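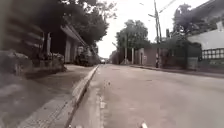

Rajkumari Dhillon wants the gutter logged as its own item and not folded into the pavement sheet, on the grounds that the two get repaired under different line items and by different crews. Agreed. Sheet split as of this entry. Old combined rows stay in the August tab, read-only.

Dec 21, 2025
Campbell Street, left curb line, Merndale end. Job 2525.

Stationing is in feet along the face of curb, zero at the nail by the Merndale corner. Left means left when walking away from the nail. Two people have used it the other way and their notes had to be flipped.

Surface. Pale grey asphalt, darker patches and faint stains. Wear is heavier toward the middle of the roadway, with lighter scuffed areas and the remains of old marking. I have stopped trying to tell faded paint from residue by eye near the curb. Anything pale and parallel to the gutter goes down as "light band" until someone puts a scraper on it. The August sheet calls all of it paint, and that should not be carried forward.

Grade. Gentle rise away from the nail. Level run done to station 318 and closed back on the nail within tolerance. Did not continue past 318. The book has one crossed-out rod reading at 132; the corrected value is beside it and is the one to use.

Curb. Raised concrete. Reveal taken with the short rule, top of curb to gutter line, at each station. The drop in reveal after 132 looks like overlay thickness and not curb settlement: the top of curb holds its line on the string, and the asphalt side is what comes up. Needs a core to say more. No core planned in this job.

The top is pale to almost white on part of the run. Logged as painted there, plain elsewhere. Paint condition is not one of our fields, so I put it under remarks.

Sidewalk. Grey paving, slight texture, wider in some stretches than others. Width is measured from back of curb to the first fixed thing, whether that is a wall, ledge or column. Plants do not count as fixed. Where shrubs come out past the wall base, record the clear width separately in the second column. If there is only one number in a row, it is the fixed width.
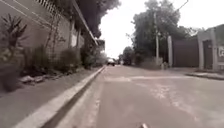
Shouldn't the loose stone by the wall go under obstructions, if it takes width off the walk? It does under the Standska form. In ours, obstructions are things that need a work order with a lifting crew, and loose stone is a sweep item. Compromise: enter it under debris, and give the clear width as measured to the street side of the stones. Anyone exporting to the Standska form can move it over.

I did not disturb the stones. Source not determined. They are light-colored, and they could be off the wall, off a planter edge or left from some other job. Walk the wall base before writing down a cause.

Wall. Outside our limits apart from its effect on width. Greyish-beige, probably render over masonry, railing along the top. No condition rating. The shrubs at the base hide the joint with the sidewalk, so any cracking along that joint would be missed by our method. Noted as a gap in coverage, not as "no defect."

The plant with the long blade leaves is down as "yucca or agave" and can stay that way. Leaf tips are at shin and hand height. Gloves when holding the tape on that side.

Crack sealant. Skelon sample still in the cabinet, unopened. Do not use it on the gutter joint. The data sheet we have covers asphalt cracks only and says nothing on concrete to asphalt. Email sent asking for the other sheet.

String line. The 100 ft reel has a kink close to the hook end. Readings taken with it today were started past the kink and the offset subtracted in the book, initials beside each one. Tagged the reel. Please cut it back or replace it before the next run.

Open:
Scraper test on the light band, three spots, any stations before 132.
Re-measure clear width where shrubs and stones occur on the same stretch.
Levels from 318 on.
Water test in the gutter channel. Bucket and dye at the high end, time it to each station, and write down where it stands. Needs parked vehicles off the left side first, so ask for cones ahead of time.
Copy the left/right note onto the inside cover of the field book.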